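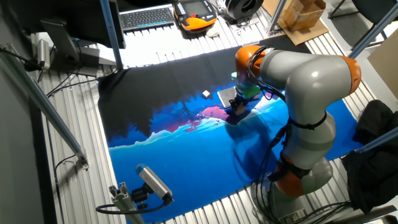
*Large printed cloth on a slotted aluminum worktable.*

**Printed table cover** (also *printed mat*, *print cloth*, in older trade lists *picture cloth*). Any flat textile or textile-faced sheet with an image or pattern put on by printing, used to cover a table, desk, counter or bench. Differs from woven-pattern covers (damask, jacquard), where the design is in the threads. Sizes run from a single place setting up to a full banquet table.

## Terms

Usage is loose. "Cloth" usually means an unbacked textile that drapes over the edge. "Mat" usually means something that lies flat and stops short of the edge, often backed with rubber or foam. Sellers mix the two all the time. A "runner" is long and narrow, down the middle of the table. A "topper" is a small square laid over a bigger plain cloth, often turned so the corners point at the sides.

In the Finen trade, "face" is the printed side and "hand" is how the thing feels when you rub it. Both words show up in most buying guides.

## History

Block printing came first. A carved block, inked, pressed down, lifted, moved along. Slow, and the joins show if the printer is tired. Early covers mostly stuck to small repeats because a small repeat hides a bad join.

Copper plates allowed finer line and bigger pictures. Then rollers, which made long runs cheap but tied the design to the size of the roller. Anything bigger than one turn had to repeat. That's why so many older roller cloths have the same basket of fruit over and over.

Screen printing loosened this up. One screen per color, so the cost went up with each color, and designers learned to do a lot with four or five. The Pastano works kept a sample book from its screen years, 164 covers, most of them borders with a plain center. Plain center was deliberate. Dishes went there.

Digital inkjet printing ended the color limit. A whole picture, edge to edge, no repeat, and a run of one costs nearly the same per piece as a run of fifty. Landscapes, game art, maps and photographs followed pretty quickly.

## Materials

- **Cotton.** Takes reactive dye well. Washes well, creases badly.
- **Linen.** Stronger, pricier, prints a little duller because of the thread.
- **Polyester.** The usual base for dye-sublimation. Bright, doesnt shrink much, slippery unless backed.
- **Cotton-poly blend.** Common in restaurants. A compromise on everything.
- **Coated cloth.** Cotton or polyester under a clear wipeable layer. Stiff in cold rooms.
- **Knit polyester on rubber.** The standard desk mat build. Lies flat, grips, hard to fold without leaving a mark.

Weight matters as much as fiber. Light cloths shift when anything is dragged across them. Heavy ones stay put but take a long time to dry.

## Printing methods in use

**Pigment.** Color sits on the surface with a binder. Works on nearly any fiber. Rubs off in time at the table edge.

**Reactive.** Color bonds with cotton or linen. Needs steaming and washing out after. Softest hand of the lot.

**Dye-sublimation.** Printed on paper first, then heat-pressed into polyester. No feel at all to the print. Whites are whatever color the cloth was to start with, no white ink.

**Screen.** Still used for long runs and for solid flat color, where inkjet can band.

Daneshvar, a mill that runs three of the four, lists 2,419 active designs. Borders and florals still lead. Full-picture designs are a smaller share but the one that is growing.

## Design

Main problem: the table is seen from all sides. A picture with a sky has a top and a bottom, so somebody sits at the wrong end of it. Older answers were the four-way repeat and the border that turns at each corner. Full-picture covers mostly ignore this. On a desk it hardly matters, one person, one side.

Second problem is the drop. On a hanging cloth the outer part goes vertical, so a figure placed across the table edge gets bent at the waist. Good patterns leave a quiet band there.

Large dark areas show lint, flour and chalk. Large pale areas show everything else. Mixed designs, part solid dark and part saturated color, are common in mats and hide wear unevenly. The dark part fades toward brown or green depending on the black used, while a strong blue tends to hold longer. Pinks go first. Mountain and evening-sky pictures have all of these at once, so they are often used as fade samples.

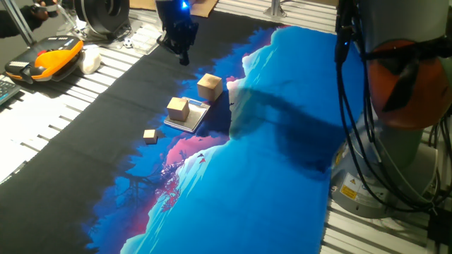 ## Sizing

The usual rule for a hanging cloth is table length plus twice the drop. Same for width. For a mat, table size minus a margin on each side, any margin that looks even.

Drakik publishes a size chart much copied by smaller sellers. Its widest digital cover is 336 cm, printed in one piece without a seam. Anything wider is joined, and the join is put under the fold line if possible. Round tables: diameter plus twice the drop, then cut. Oval tables are a headache and normally done from a paper template.

Shrinkage has to be allowed for in cotton. Wash before hemming, or cut over size and hope.

## Edges

Options are a turned hem, a mitered hem, an overlocked edge, a heat-cut edge (polyester only) and a bound edge. Desk mats get an overlocked or stiched rim so the face doesn't peel from the backing. Fringes have mostly gone.

## Care

Cool wash for anything with deep black or red in it, first few washes on its own. No bleach on pigment prints. Iron on the back. Sublimated polyester shouldn't meet a hot iron at all, the color can move.

Rubber-backed mats are hand washed in a tub or sink. Roll them, don't fold. A rolled mat

- goes face out, so it flattens when laid down
- gets tied loosely, wide tape, no string
- is stored lying down, never standing on its end

Creases in an unbacked cloth come out with steam. Creases in a backed mat sometimes don't. Leaving it flat overnight helps, with something heavy along the fold.

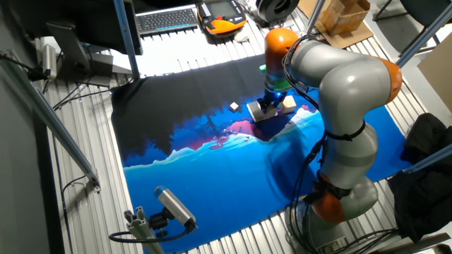
Wax is scraped cold, then ironed out through paper. Ink stains are mostly permanent on pigment prints, whatever the bottle says. Grease comes out of polyester with dish soap if caught early.

## Wear testing

Makers rub, wash and light-test samples against an untreated strip. The Finen mills use 49 washes as the cut-off for restaurant grade, home grade much lower. Rub tests are done dry and then damp, damp being the harder one to pass. Results are read by eye against a gray card, so two readers can disagree by half a step.

## See also

- Oilcloth
- Place mat
- Table runner
- Textile printing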